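4.2 Conduct of tabletop trials

The rules in this section were drawn up at the Gresirthorpe laboratory and first applied in January. They cover trials in which a single arm handles light household objects on a small table with people working nearby. They do not replace the risk assessment that each site must hold for its own equipment, and where the two differ the stricter wording applies.

Before the first trial of a session the operator reads the object list aloud and a second person checks it against the table. Objects may be placed upright, on their side or one inside another, but the starting layout must be recorded before the arm is powered. Nested objects are entered as two items. In an earlier version of the rules (Siddiqui and Minami) a nested pair was entered as one, and this caused disagreement over whether a grasp that lifted both should be marked as a success. The present wording marks it as a partial result unless the task sheet asks for both.

An object that leaves the table during a trial is left where it falls until the trial has ended. No person may reach into the working area while the arm is enabled, even when the arm is still. At the end of the trial the operator disables the arm, says so clearly, and waits for a spoken reply from the second person before anything is picked up. The trial is then marked as complete, stopped or void. Of the 1,370 trials held in the Ollamance record, 37 were marked void, and in 20 of these the entry gave no cause. We therefore require a written cause for every void trial, however short.

Cables and power units present a separate difficulty. The Dhillon guidance asks for a clear floor on all sides of the table, which small laboratories often cannot provide. Our rule is narrower: the side from which people approach must be clear, and cables elsewhere must lie outside the normal walking route. Espinoza raised the objection that walking routes change during a long session. We accept this, and the route is now agreed again after each break.

A session is limited to five consecutive trials with the same layout, after which the objects are moved and the new layout recorded. The cloth is straightened at the same time - a fold beneath a light cup can alter the angle at which it rests. Figure 3 shows a trial in progress with bowls and cups on the covered table.

Figure 3. Mixed bowls and cups during a trial, with the gripper at the large blue bowl. The smaller blue bowl inside the green one is entered as a separate item.

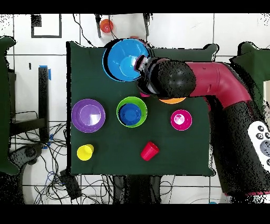 4.3 Records and review

Each session record is kept with its task sheet and is read by a person who took no part in the trials. At Gresirthorpe this duty passes between Maldonado and Retamal. The reader may query an entry but may not alter it, and any correction is added below the original with the date and initials of the person making it.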